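By Jamie Garside

Small spaces used to get beige. Beige was the polite thing to put in them, the way you'd offer a short uncle a cushion. The theory was that pale walls would back off and give a person room to breathe, and for years I believed it and painted every nook, alcove and glorified closet I had the color of wet oatmeal. None of them got any bigger.

So I was in a receptive mood when the wallpaper people came back around to insects. I don't mean a tasteful dragonfly every couple of feet. I mean butterflies and moths packed wing over wing, in pink and magenta and orange, with dark purple outlines thick enough to read from the street. The paper I kept returning to in the sample book at Zindis had eyespots on it, and after a few minutes I had the distinct feeling that the book was returning to me. 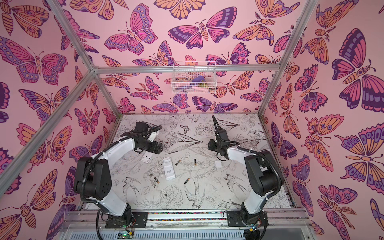
*Three walls of butterflies, and a wire basket to break them up.*

The usual advice with a paper like this is to do one wall and stop. They call it an accent wall. I've never understood the appeal, as it always looks to me like the money ran out. If you're going to have moths, have moths. Run them around the corners and let the wings get sliced wherever the walls meet. Four rolls went up in my own back hall in April, at a total of $378 with the paste, and I haven't heard a single visitor say it felt cramped. Mostly they say "oh," and then there's a gap.

What you put underneath is a separate fight. My first instinct was a plain white top, something to rest the eye on. Then I saw what Tratico was doing with line drawings: birds, leaves and flowers in fine black ink on a pale ground, about as restrained as a pattern can be while still being all over your table. It shouldn't work with the butterflies. It's a bit like seating a botany professor next to a parade. But one is all color and the other has almost none, and they leave each other alone.
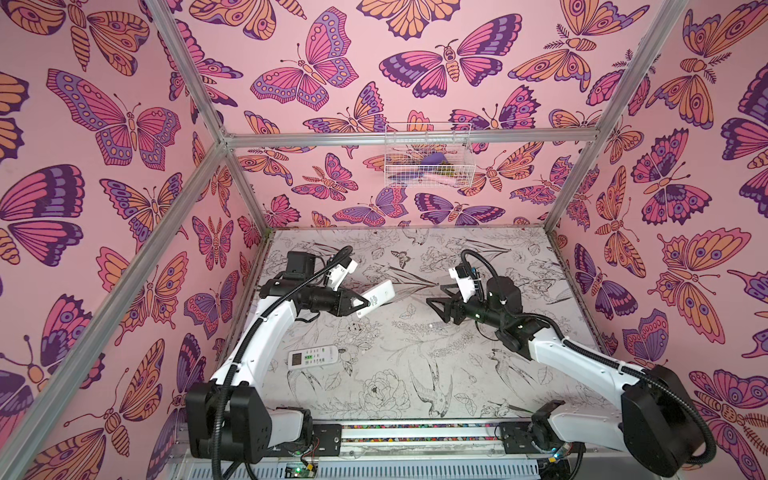 *Black ink below, full color above. The surface shows a few faint marks.*

Let me say something about the basket, too, because storage is where these rooms usually come apart. You spend weeks choosing a wall and then you screw a big solid cabinet over the best part of it. White wire mesh gets around this. The pattern comes straight through, so you lose very little moth, and the purple thing you've tossed in there looks as if it was picked to match. The catch is that everybody can see what you own. A basket like that wants pretty odds and ends. It does no favors for takeout menus, and I speak as a person with almost 100 of them.

A printed surface has its own catch, and I found it with a paper clip. Small things vanish into drawings. A clip lands on a stem and becomes a stem. Screws go in among the leaves and take up botany. If you do any sort of fiddly job on it, the kind with a lid that comes off and parts that roll, you'll want the parts to be chunky, or at least an honest solid color. Batteries are fine, it seems to me. They have the decency to look like nothing that ever grew in a garden.
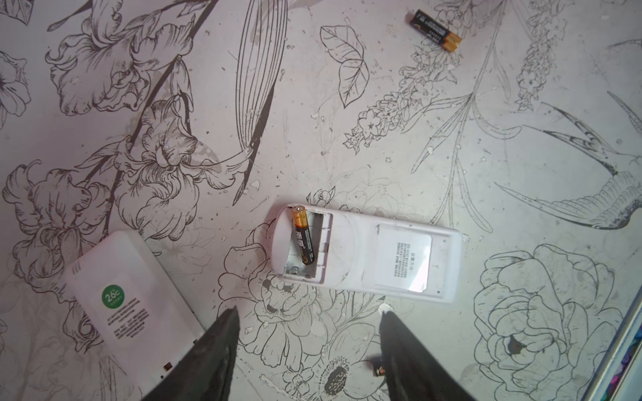 Stavros Hodžić disagrees with me about all of this and has asked to be on the record. A table, he says, should be one color and preferably dark, and anyone who has dropped a spring on a picture of a fern will come around to his view by suppertime. On walls he's softer. He'd take the butterflies, provided they stayed above the waist, and he'd want a chair facing the other way.

I've passed over the subject of light, mainly out of cowardice. Pink walls throw pink on everything, and a white surface takes it worst; mine leans lilac by late afternoon, and so do my hands. You can fight it with a cooler bulb. I bought 2, tried them both for a week, and went back to being lilac.

The samples from Prajapati arrived this morning, for the bathroom. They're beetles.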